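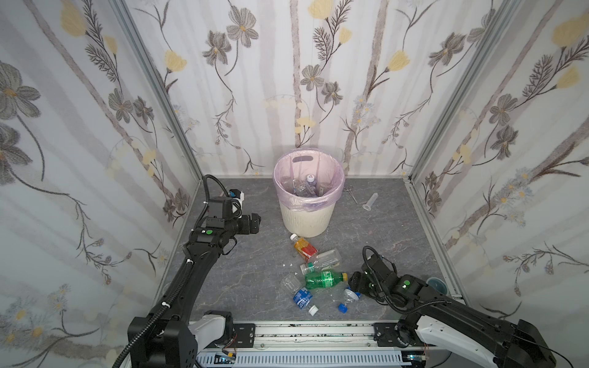 Ulises Sepúlveda reckons I should leave the lids on, squash the bottles flat and be done with it. He wrote that under my August post, and a couple of people agreed with him. I did it his way for years. The Arancibia depot near us takes lids separately, so now they come off first and go in a jar on the laundry shelf.

The jar holds 146 milk-sized lids before it needs emptying. I only know because I tipped it out one wet Thursday and sorted the colours.

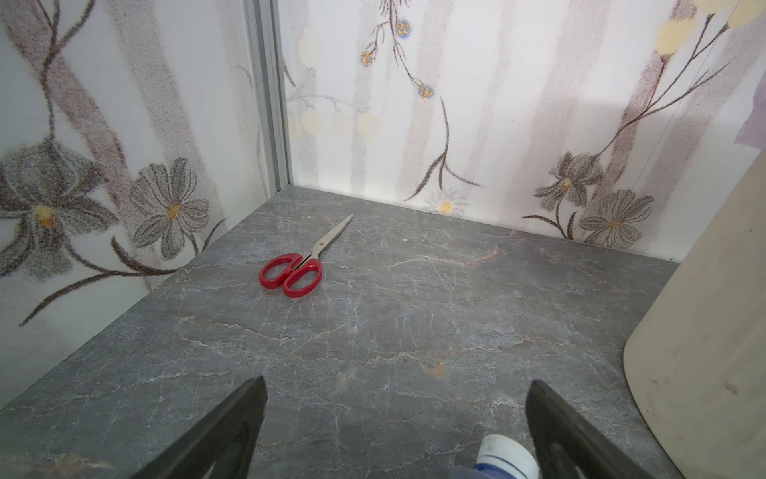
Labels are the slow part. The paper ones soak off in the sink while I do the dishes, but the plastic sleeves have to be slit, and for that I want proper scissors. Red handles are a help, as grey marble-look flooring will swallow anything silver you put down on it. I had a little Stakley cutter before these and it lasted 4 months. Scissors go back in the drawer before the bin gets moved, every time.

Bin liners next. I've gone back to the thin ones from Prostell. The Cinlow bags are stronger but they slide down inside the bin once there's any weight in them, and then you're fishing around for the edge with sticky hands.
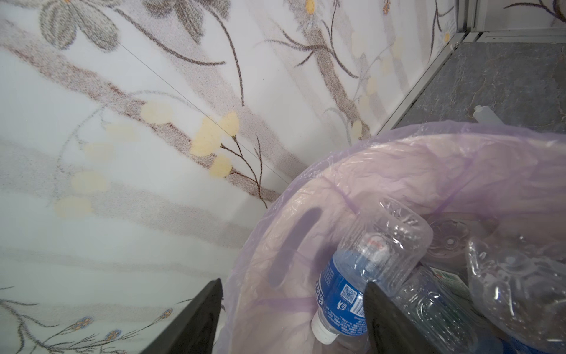
Why bother with a liner at all if it's only bottles, one reader asked, when you could rinse the bin out with the hose. Fair enough in summer. Our hose tap is round the far side of the house and I'm not doing that in the dark before work. Soft drink dregs set like glue overnight, too.

The depot run is Saturday morning if the car's free.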